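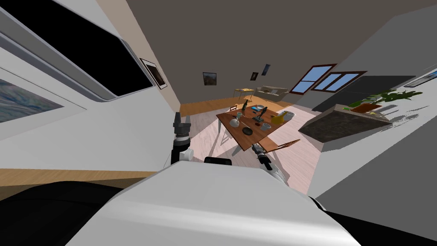 The simulated dining room used for the demonstration, with both of the robot's arms in view.

Visitors try household robot in simulation at Alleck open day

People in Bivadcombe got a chance to drive a two-armed robot around a dining table in February, when Alleck opened its software lab to the public for an afternoon. The robot and the room exist only on a computer. Visitors sat at one of four stations and used a pair of hand controllers to move the arms and close the grippers.

The room runs on Paju, the simulation program Alleck has been building for household tasks. It has a dining table covered with objects, two wooden chairs, a sofa against the far side and pictures on the walls. The company uses rooms like it to collect practice runs, which are then used to train the control software it calls Clokau.

Doors opened at 1 p.m. and the line for the stations reached the stairs before 2. Each visitor had eight minutes. Staff read a task off a card, such as moving a glass away from a bottle, and the visitor tried it with whichever hand felt easier. Most people spent the first couple of minutes finding out how far the arms could reach.

Roy Entwistle, who runs the simulation group, gave a short talk at the start of every hour and answered questions in between.

"Everybody goes in too fast the first time," Entwistle said. "They grab for the glass the way they would at home, and over it goes. Then they slow down and look at where the fingers are."

A knocked-over glass costs nothing in Paju. The operator presses a pedal and the table resets. Entwistle said this was the main reason the group does its early work in software and moves to a physical robot later. The physical robot was not part of the open day.

The table layouts are changed between sessions. Alleck has made 468 of them so far, using the same stock of household items in different places. Some are easy, with space around every object. Others put things close together so that the gripper has to come in at an angle. The afternoon's cards were taken from the easier end of the list, though visitors who asked for a harder one were given it.

A screen by each station showed what the operator was seeing. People waiting in line could follow along, and a good many offered advice. A second view, taken from close to the gripper, could be switched on for the last part of a task. It can show the table upside down, depending on how the wrist is turned, and several visitors asked to have it switched off again. Experienced operators tend to leave it on, Entwistle said, and stop noticing after a day or two.

Clear objects drew the most questions. With a see-through tumbler between the fingers, the wall and whatever stands behind it show through the sides, and it can be hard to judge where the edge is. The software has the same difficulty – it has to learn the outline from highlights and small changes in color. 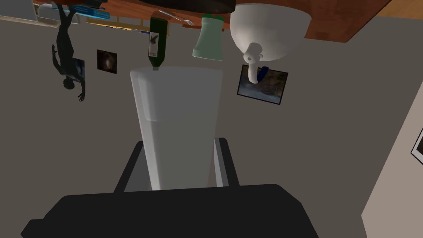
Runs from the day to be reviewed

Visitors were asked on the way in whether their attempts could be kept. Those who agreed signed a form at the front desk, and their runs were saved without names. The group recorded 600 attempts over the afternoon, including the ones that ended with something on the floor.

Staff will sort through them this spring. Failed attempts are kept as well as successful ones, Entwistle said, and the group is interested in how people with no training recover after a bad start. "Our own operators have all picked up the same habits by now," he said. "Somebody who has never done it will come at the table from a side we haven't tried."

Alleck plans to add a kitchen to Paju later in the year, with drawers and a sink. A second open day is likely once that room is ready – the company has not set a time for it. School groups from Bivadcombe and nearby towns can ask for a visit before then by writing to the front desk. Groups are limited to the number of stations, with two students sharing each one.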